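Notebook, bench 2, October

Carrying on with the glue trials for the Musville chairs. The hide glue batch from last week was thrown out. It had gone thin and smelled sour, and I would not trust it on a chair leg. Made a new batch this morning: pearl glue, soaked in cold water overnight, then warmed in the double pot to 70 degrees and held there. Last time I let it creep up while I was on the phone and I think that is what spoiled it. The thermometer now stays in the pot.

Test joints are beech to beech, plain mortise and tenon, cut from the same board so that the grain is as near alike as I can get it. Three fits: tight, sliding, and loose with a shaving packed in. Kálmán cut the mortises on the machine and I cut the tenons by hand, so the shoulders are a bit uneven on the loose ones. I have marked which.

Pull results, old lever rig, weight hung on the long arm until the joint lets go. Worked back to newtons:

Tight fit, new glue: 2885, broke in the wood beside the tenon
Sliding fit, new glue: held to the end of the arm's travel, no reading, needs doing again with the arm reset
Loose fit with shaving: 1300, let go along the glue line, shaving came out whole

The loose figure is poor but better than I feared. The shaving had glue on one face only. I had brushed the tenon and the cheek of the mortise but not the shaving itself. Next lot: dip the shaving, then push it in. Also try a thin sawn slip in place of a shaving, as the shaving curls when it gets damp and does not want to go down past the first few millimetres.

The rig wants attention too. The pin at the short end has worn its hole oval and the arm drops a little before it takes up the load. I have put a washer on it for now. A proper bush would be better. Lutz Strobel has some brass bar left over from the Adoreo hinges and I will ask him for an end of it.
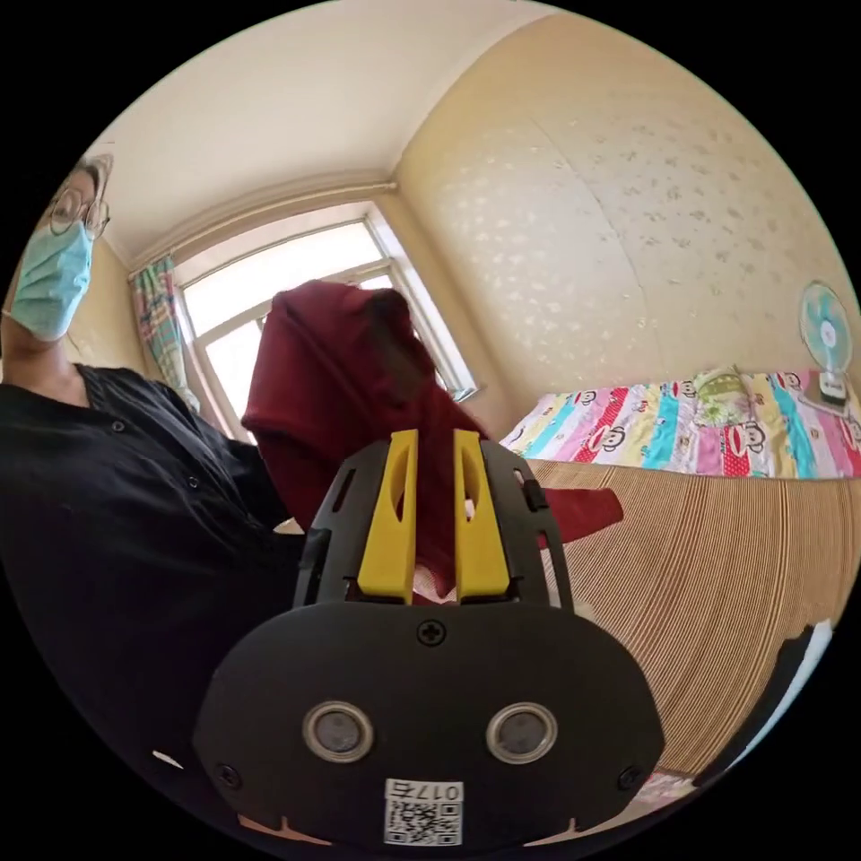
Hilkka Harju read through the figures at dinner time and wrote underneath that the tight fit should not be counted as a glue result at all, as the wood went first and we have no idea what the glue would have taken. She would put it down as "more than" and leave it there. She also wants to know how long each joint stood in the clamp, and whether the loose ones had the same time as the others.

Fair on both counts. I have gone back and written "more than" beside the tight fit on the wall sheet. Clamp time was overnight for the tight and sliding ones. The loose ones went in later, after I had run out of clamps, and came out at the same time, so they had perhaps four hours less. I don't think it matters much with hide glue once it has gelled and started to dry, but it is a difference and it should be the same next time. Need to borrow the short sash clamps back from Brigitta.

On the chairs themselves — all the back legs are now apart except one. That one has been mended before with something white and rubbery, and neither steam nor warm vinegar has made much of an impression. Scraped what I could reach with the narrow chisel. Left it wrapped in a cloth with vinegar on it and a bag over the top. If it won't move I will saw the tenon off at the shoulder and let in a loose one, but I would sooner not, the owner asked us to keep as much as we can.

Two of the seat rails have old worm. Holes are dark inside and no dust came out when I tapped them, so I am treating it as dead. Kálmán wants to brush them with the clear stuff anyway. No objection, provided it is kept off the joint faces until after gluing.

To do:
Reset lever arm, repeat sliding fit
Loose fit again, shaving dipped, full clamp time
Loose fit with sawn slip
Ask Lutz about brass
Look at the wrapped leg first thing
Order pearl glue, the tin is nearly down to dust

Last updated: October, 16:40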